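Fruit, grippers and the cable that nearly had the lot on the floor
Kitchen and workshop tips from the Brustby bench
Posted 30 August 2026

A few of you wrote in after my piece on sharpening peelers to ask how the robot arm was getting on, and whether I'd still recommend having one sort the fruit. Well! I've had a bit of a month with it. We had a proper fault, bruised a good many apples, and I very nearly got my thumb nipped. So this page is the tips I wish I'd had pinned to the wall beforehand, and most of them will do just as well for anybody with a stand mixer or a bench grinder as for people with an arm bolted down next to the table.

What went wrong

We'd had it putting fruit into a bin for weeks without any bother. Then one afternoon it picked up an apple, lifted it, swung over and simply stopped. Apple in the air, motors humming, not a peep from the screen. I did what I tell everyone else never to do and reached in to take the apple out of its fingers. It let go before I got there, the apple hit the edge of the bin and bounced off across the lino, and the arm jerked up a good hand's width. Had I been half a second quicker my thumb would have been in there with it.

Natnael Yilma, who built our stand and is much calmer than I am, came over and had me run it again with both of us standing well back. It went perfectly. It went perfectly nineteen times, in fact, and I was beginning to feel rather silly, and then it hung again in just the same spot.

The trouble was the cable. The loop that hangs down by the wrist had slipped along in its clip, so there wasn't enough slack left when the arm reached out and turned. It tugged on the plug, the gripper lost its signal for a blink, and the controller sat there waiting for an answer. When the answer came it did everything it had been saving up, all at once. That was the jerk.

A cable is the last thing I'd have looked at. I'd already blamed the gripper pads, the software update and (sorry, Saron) the person who'd last wiped it down.

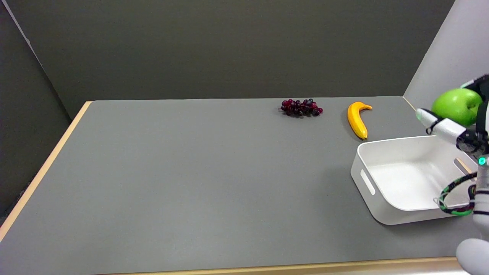

Green apple up over the bin, grapes and banana still to go. The cable loop to keep an eye on is the one hanging down in front.

Checking the cable

Do this with the power off at the wall. Not on pause, off. Run your hand along the whole length and feel for flat spots, kinks and anywhere the spiral wrap has opened up. Ours had a shiny patch the size of a lentil where it had been rubbing.

Then, if your arm has a hand-guiding mode, switch it back on and walk it gently to the furthest place it ever has to reach, and turn the wrist both ways. Watch the loop while you do it. It should get smaller but never go straight. If it goes tight like a washing line, you need more slack. If it drags across the table or hooks itself over the bin handle, you've got too much, and you'll be mopping up grapes. (Ask me how I know.)

Once you've got it right, put a ring of bright tape on the cable exactly where it enters the clip. Nail varnish works too, and lasts longer. After that you only have to glance at it of a morning, and if the mark has wandered you know before anything starts moving. This was Wubit Abdella's idea and it's the best tip on the page. I've since done the same on the extraction hose of the sander.

Don't use cable ties pulled tight. They bite into the wrap and make a hard little corner, and the wire inside breaks there sooner or later. Hook and loop strap, done up so you can just get a pencil underneath, is miles better and you can undo it with cold hands.

When it stops and it's holding something

Leave it. I know! It's only an apple. But a stopped arm isn't a switched-off arm, and you can't tell by looking which one you've got. The little lights don't settle it either, mine were glowing away quite happily all through the fault.

What we do now:

Press the stop button, the big one.
Say "stopped" out loud if there's anyone else in the room.
Turn it off at the wall and wait for the hum to go.
Put a folded tea towel under whatever it's holding.
Then take the thing out, from the side, with your fingers flat and not poked in between.

Check in your own handbook what your gripper does when the power goes, because they differ. Some hang on and some drop. Ours hangs on for a bit and then gets tired, hence the tea towel. If yours lets go straight away, the tea towel wants to go in before you touch the switch, and I'd use a long wooden spoon to push it into place and keep my arms out of it.

And move your stop button if it's daft where it is. Ours was behind the arm, so to stop it you had to lean past it. Etenesh Beyene took one look and asked me which of us had been dropped on our head. It's now on the front leg of the bench at hip height, and I can get it with my knee if I've got my hands full.

Bins

The bin had a part in this as well, though a smaller one. A smooth plastic bin on a smooth table creeps. Every time the arm brushes it, it shuffles along a whisker, and by teatime the arm's letting go of things over the rim instead of over the middle. A square of the rubbery mesh you put in cutlery drawers, cut a bit smaller than the base, stops it dead. Wash the mesh in warm soapy water when it goes slidy and it grips like new.

Low sides are better than high ones, as there's less to clip on the way in. I do like a bin with handle slots in the ends for carrying, but they're also just the right shape for catching a dangling cable, so if you keep having trouble there, stick a strip of tape over the one nearest the arm.

Line the bottom with a tea towel for apples and pears. Bananas don't much mind. Grapes I've gone back to doing by hand, if I'm truthful. A gripper set firm enough for an apple makes juice, and one set soft enough for grapes drops the apple, and swapping settings halfway through was the cause of our other fault in December, when I forgot to swap them back. Two settings, two batches, and a note stuck on the controller saying which one you're on.

Bruised apples

You'll have some. Cut out the brown, don't bother peeling if they're thin skinned, and stew them with a knob of butter and hardly any water. They freeze well in yoghurt pots. A bruised apple left in with the good ones will bring the lot on, so get them out the same day.

Keep a fault book

A cheap exercise book on a string. Write down the time, what it was carrying, where the arm had got to and what you did. I'd never have believed it was the same spot each time if Natnael hadn't made me write it down, as I'd have sworn blind it was all over the place. Copy out any number the screen gives you too. Ours finally coughed up a 678 on the third go, and it was right there in the back of the handbook under "connection lost at tool". I'd had the handbook propping the window open.

Readers' bits

Nahom Feyisa wrote to say he lays a length of masking tape on the floor at the arm's full reach plus a forearm, and won't let anyone step over it with the power on, including himself. We've copied that and the grandchildren are stricter about it than I am.

Saron Degefa (who was not to blame, see above) would like me to add that you should never spray cleaner straight at the wrist. Spray the cloth, wring it, then wipe, and keep it well away from the plugs.

Next time, getting burnt milk off the bottom of a pan, and what to do with a chisel that's been used to open paint.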